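News from the Fledton workshop: the laundry cell gets its winter service

Those of you who came by in June will remember the laundry cell as the corner where everybody ended up standing with a coffee, and I'm glad to say it is back at work after a proper going-over. The two-armed machine had done 280 runs since its last service, and it was starting to feel a little tired in the fingers - nothing dramatic, just a grip that closed a touch later on one side than on the other. So we took both grippers off, cleaned them, checked the wiring back to the forearm, and put everything together again with fresh screws from the Madero kit.

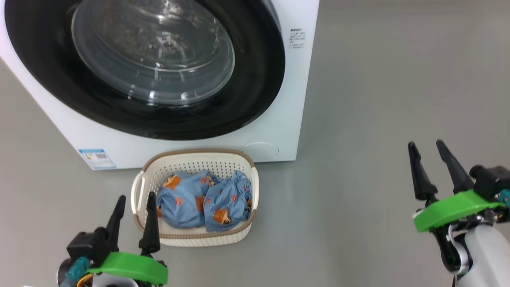
Do the grippers have to be set up again every time they come off?

They do, and it takes most of a morning. The mounting plate never goes back in quite the same spot, so we run the Millutum alignment routine on each arm, let the fingers open and close through their full travel, and save the new zero position before any cloth is picked up.

The left arm passed the first time, bless it. The right one needed 2 more tries, and we finally traced the trouble to a cable clip that had been pushed in too far and was tugging at the motor housing whenever the wrist turned. Moving the clip took a minute, finding it took a good deal longer, and I have now written its proper place into the service book so the next person can skip straight to lunch.

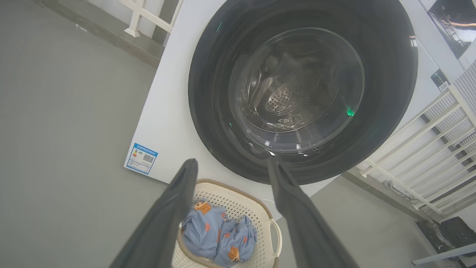 Wrist cameras were the other half of the job, and they are fussy little things after a service. Ours has to be checked with the fingers in view, because the Bilgin software uses the fingertips to judge how near the arm is to whatever it is reaching for. A fingertip right at the lower edge of that black door ring is a good test, with a dark finger against a dark rim and very little to tell them apart, and shiny glass just above. We brought the exposure down 4 steps and the edges came up much more cleanly on our screen. The next service is due at run 123 on the new counter, when the finger pads will be changed too, and anyone who would like to learn the alignment routine is warmly invited to come and help.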